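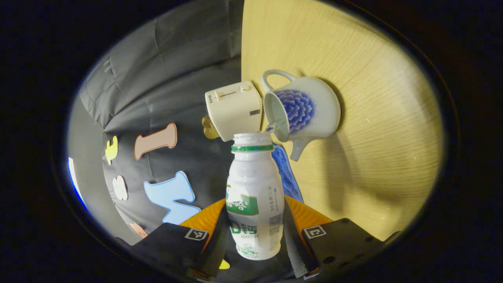
One club secretary at Skultham replied that a loan is agreed on a phone call at 4 in the afternoon and that the paperwork only records what the two managers have already settled. Most of the other written replies we received made the same point in milder terms. It matters for how the contract data should be read, as the stated length of a loan is often a placeholder and the recall clause is the part that both clubs watch.

4.2 Recalls and playing time

The sample covers 200 loan moves into the lower two divisions over five seasons. Six were dropped for missing end dates, leaving 194. Of these, 109 ran to the date in the original agreement. The remainder ended early, through recall by the parent club, injury, or mutual consent. We do not separate the last two in the main model because match reports and club statements disagree too often on which applied.

Defenders were recalled more often than forwards. The gap narrows once we control for injuries at the parent club in the previous month, but it does not close. Hedegaard, which lent out more center backs than any other club in the sample, called most of them back in January, when its own squad was thin. Urketti followed the opposite policy and left its players where they were, even during a run of suspensions.

Playing time before the recall had a weaker effect than we expected. A player who started every match was slightly less likely to be recalled than one who sat on the bench, and the difference falls within the margin of error. Earlier work on youth loans found a stronger link, but it used appearances only and counted a late substitution the same as a full match. We used minutes.

League position of the borrowing club had no clear effect either. Clubs near the bottom borrowed more players and borrowed them later in the season, mostly after November, so their loans were shorter to begin with. When loan length is held constant, a relegation candidate such as Ukow lost its borrowed players at much the same rate as a club in mid-table.

Figure 3. Bottle with the cap off, large green lettering reading "AD钙".

Two limits should be noted. Club statements give the date a recall was announced, and the player may have left training several days before. We also have no record of loan fees — clubs at this level rarely publish them — so any effect of cost on the decision to recall is left in the error term. Section 4.3 repeats the analysis with goalkeepers removed.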